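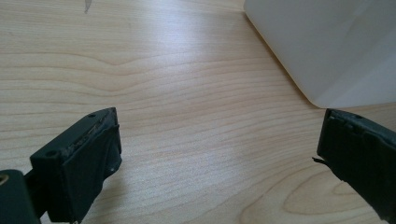

**Physiotherapist, Trerlow Football Club (part-time)**

We're looking for a physio to join us for the new season, and we're really excited about this one! Trerlow runs two senior sides and a busy youth section, with 161 registered players between them, and our current physio moves abroad in September.

You'd be at the Torvik Road ground for training on Tuesday and Thursday evenings, plus first-team games home and away (42 last season, cup runs included). Most of the work is hamstrings, ankles and knees, and helping players through rehab when they'd much rather be back on the field.

You'll need:

- a current physical therapy license
- sideline first aid certification
- a driver's license, as Sison and Diltis are long away trips

Experience in soccer is great, but we'd love to hear from people in other sports too. Pay is $80 per session, with mileage on top.

Send a resume and a short note to the club office by Wednesday, August 12, 2026. Come and watch a practice first if you like!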